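Slide 4: The grip fault on the Tomthorpe cell
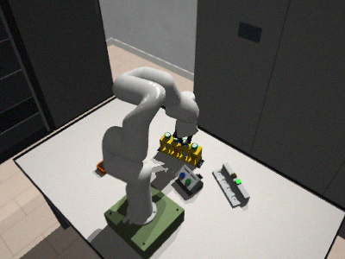

Simulated cell: arm over the yellow block, button panel in front.

- Fault logged Feb 9, 2022. Gripper reported closed, part not held.
- 58 missed grips in 2,525 cycles. Arm carried on to the next step each time.
- Cause: Zanent update changed the finger width setting. Our check read the command value.
- Fix: read measured width, stop if out of range.
- Pause for questions, then Niltdale results.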